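Print this page | E-mail to a friend
Shares: 15

Stulten Diary Year: how we are getting on

Dear Darnell,

I promised you and everyone at the Gutier Fund a proper report in December, and I am writing it at the kitchen end of the day with a pot of tea going, so please forgive me if it wanders. I have kept a diary since I was 15 and have never yet managed a short entry.

You will remember that your grant was for a year of diary keeping, with people in and near Stulten writing a little about their own lives and meeting to read bits aloud if they felt like it. We have 84 notebooks in use, which is every one we bought, and I have had to turn down a few people, which I did not enjoy at all. Most of the diarists had never kept one before. A good many started in January with enormous energy, wrote pages and pages, and then stopped dead by the end of February (I should have seen that coming, having done it myself more than once). The spring letter helped, I think. I told them to skip the missing weeks and start again wherever they were, and quite a lot of them did!

The evenings at Bjarnason are held in the 2 rooms upstairs. We began at seven, but people with children asked for half past, so half past it is. Some evenings have been full and some have been me and a retired bus driver talking about his knees. The grief evening in the autumn was hard going and ran very late, and I would want a second person with me before doing another. I have put that in next year's costs.

Money is mostly as planned. Paper and postage came out higher than I told you, the room hire came out lower, and I have moved the difference across as you said I might. The printed collection is behind. I had hoped to have it at the printer's by now, but I will not hurry anyone over whether a page about their mother goes in, and 4 people are still making up their minds. I would like to ask for the end of March instead, if the fund can bear it.

My own year, as you kindly asked, has been a muddle, with a leaking roof and a lovely week by the sea.

With warm thanks,
Þórarinn Ásgeirsdóttir
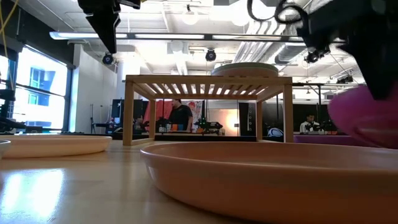 DIARY YEAR: REPORTS AND LETTERS

The spring letter to diarists is kept in this section too. Paper copies can be had at any of the upstairs evenings.

2 comments

Contact | Copyright Stulten Diary Year | Back to top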